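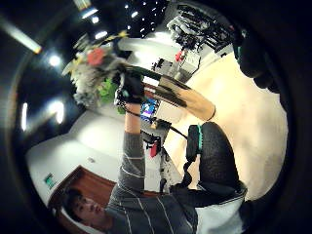
Two gripper tools sharing one calibration file was asking for trouble, in Pentti Heiskanen's view, and he said so before the first question had been put. Each tool at Lernport now has its own file, stored under the tool's serial number.

Heiskanen maintains the hand-held grippers used to record tasks for the Tawhiri cell. The fisheye lens on each is checked against a printed board every 29 hours of recording. "If the reprojection error goes over the limit, I don't adjust anything in software," he said. "I take the lens mount off and look at the screws."

The screws are the usual fault. Handling loosens them, and the lens tilts by an amount too small to see in a single recording. He marks each head with paint and replaces any that has turned. Thread lock was tried in July and dropped, as it crept onto the focus ring.

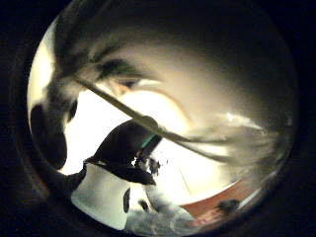 Finger pads come next. Daltero supplies them in sets, and he rates a set at 1000 closures. "At 900 I order, and at 1000 they come off, worn or not." Thin items show the wear first – a pad that holds a box well will let a narrow rod roll.

Cables get a pull test at both ends. He leaves slack at the wrist and wants the connector clamped to the body, with no load on the board. A dropout longer than five video periods is logged as a cable fault until shown otherwise.

The logs go into Cellbridge, which matches the clock of the tool to that of the cell. Drift between the two was the hardest fault he has had to trace. "The video was fine and the widths were fine. They just weren't from the same moment." The clocks are now synced at power-up and again after each battery change.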